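Module 4 -- Entretien et remise en état d'une cellule de manipulation
Support de cours, atelier Drokside. Version relue en juillet.

4.1 Ce que ce support ne promet pas

Les notices d'intégrateur présentent la mise en route d'une cellule comme une suite de cases à cocher. Vous cocherez, et la cellule ne fera pas forcément ce qu'elle doit faire. La procédure Wikano, distribuée avec le module 3, donne un ordre de travail correct mais passe très vite sur les contrôles de géométrie, là où nous perdons le plus de temps. Je reprends donc tout depuis le poste, l'alimentation du bras étant consignée.

Le poste étudié est la cellule cuisine : un bras, une main à plusieurs doigts, une cuisine miniature avec plaque, évier, hotte et ustensiles suspendus.

4.2 La main et son raccordement

Commencer par le poignet. La bague d'accouplement noire se contrôle à la vue, puis à la main, en cherchant un jeu en rotation. Un jeu que l'on sent au poignet devient un écart bien plus grand au bout des doigts, et aucun réglage logiciel ne le rattrapera proprement, quoi qu'en dise la documentation commerciale.

Passer ensuite aux petites vis apparentes des segments. On n'y met pas de frein-filet « par précaution » : j'ai vu deux mains immobilisées de cette manière, l'une et l'autre par des gens soigneux.
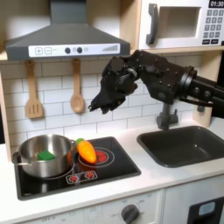
Fig. 4.1 -- Main au-dessus du plan de travail, doigts repliés, entre la hotte et l'évier.

Points à relever sur la fiche :
- jeu à la bague (oui / non, pas « un peu ») ;
- état des vis, doigt par doigt ;
- passage de l'avant-bras devant le robinet, à vitesse réduite ;
- distance minimale à la lèvre de la hotte.

Le dernier point est celui qu'on oublie. La hotte descend assez bas pour qu'une trajectoire acceptable en simulation finisse contre le bandeau de commandes.

4.3 Remise à l'état initial de la scène

La fiche Prikov demande que la scène soit « conforme à la référence » avant chaque série. Conforme à combien près, elle ne le dit pas. Nous avons retenu 12 mm pour la position des objets mobiles, valeur discutable et que je vous invite à discuter. L'orientation compte autant : une carotte retournée bout pour bout au même endroit passe le contrôle de position et fausse la prise.

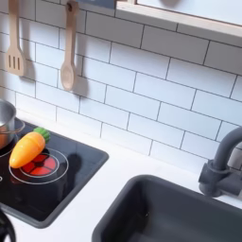 Fig. 4.2 -- Carotte en travers du foyer rouge, fanes vers le haut à droite.

Pour la contrôler, se servir de repères qui ne bougent pas : les cercles imprimés de la plaque, l'angle du bac, les joints du carrelage. La casserole est un mauvais repère, elle se déplace elle aussi. Les ombres également : elles suivent l'éclairage, et un étudiant qui aligne un objet sur une ombre aligne l'objet sur la lampe.

4.4 Vérification des vues

Le tutoriel Głowacki recommande une comparaison automatique avec l'image de référence. Je reste réservé. Sur nos 265 vues de contrôle, l'outil en a signalé 127, presque toutes pour des variations de lumière sur les carreaux, qui sont brillants. Une alarme qui sonne près d'une fois sur deux finit coupée par l'opérateur.

La comparaison à l'œil est plus lente. On la fait quand même, dans cet ordre : plaque, carotte, casserole, ustensiles, bord de l'évier.
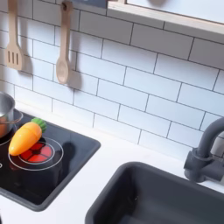

4.5 Reprise après un défaut

1. Noter le code de défaut avant tout acquittement. Une fois effacé, il ne reste que votre souvenir.
2. Dégager le bras en mode manuel, vers le haut. Le robinet est sur le chemin si vous partez de côté.
3. Remettre les objets en place et refaire le contrôle du 4.3 en entier, même si « rien n'a bougé ».
4. Rejouer la trajectoire à vide, à vitesse réduite.
5. Relancer la série seulement après signature de la fiche.

On me demande souvent s'il faut refaire l'étalonnage de la caméra après chaque défaut. La procédure Wikano répond oui. Je réponds : regardez d'abord si les bords fixes coïncident -- rebord de la plaque, rebord du bac, ligne entre le plan de travail et le carrelage.
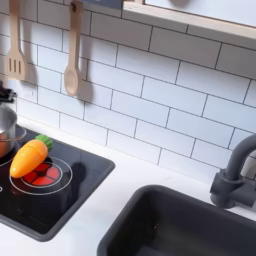
S'ils coïncident, un nouvel étalonnage risque surtout d'introduire une seconde erreur par-dessus une première que vous n'avez pas encore trouvée. S'ils ne coïncident pas, vérifiez le serrage du support avant de toucher aux paramètres.

Travail à rendre : une fiche de reprise complète, avec au moins un point de la procédure Wikano que vous contestez et la mesure qui appuie votre objection. Les fiches sans mesure ne seront pas lues.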